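From: Cletus Kapoor
To: ilik-data
Date: November 29, 2018
Subject: Re: Re: crate handling episodes, what counts as one

Liên Sầm wrote:
> Before we record any more, can we agree on where an episode
> starts? Half of mine start with the arm parked and half start
> with the fingers already at the crate. Laryea's loader takes
> both but the lengths are all over the place.

I'd start every episode with the fingers closed and clear of the crates, and end it the same way. The loader can trim the front if it wants to. It can't put back what we didn't record.
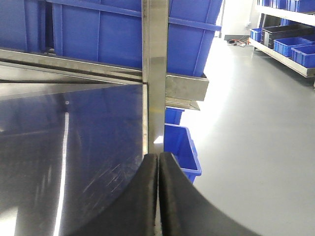
On lengths, I went through the August batch. The median was 17 seconds and the longest was 60, and the long ones were nearly all operators stopping to think. Please keep those but set the "pause" flag. Tamer drops flagged episodes by default and we can still get at them later.

The other thing is variety. We have plenty of approaches to bins on the steel shelves and very few near the rollers, where the crates stand close together and the wrist camera sees mostly blue. The policy does worst in tight spots, so the next sessions should lean that way.
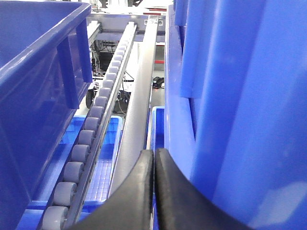 Liên's view, from the call, is that the close-up views are too much alike to be worth many episodes, and that 18 good ones with different approach angles would teach more than a hundred from the same side. She would also like the failed grasps kept.

I agree on the failed grasps. On the angles I'd like to see numbers first – Ulto can run the small model on both splits once the labels are in.

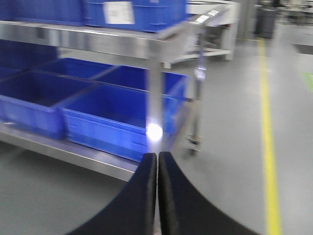

The target stays at 1000 episodes for the first release. Shelf bins can make up roughly a third of that. Write the start position in the notes field every time, even if it's the same as the last one, and don't rename files by hand. The sync script still chokes on that.

Cletus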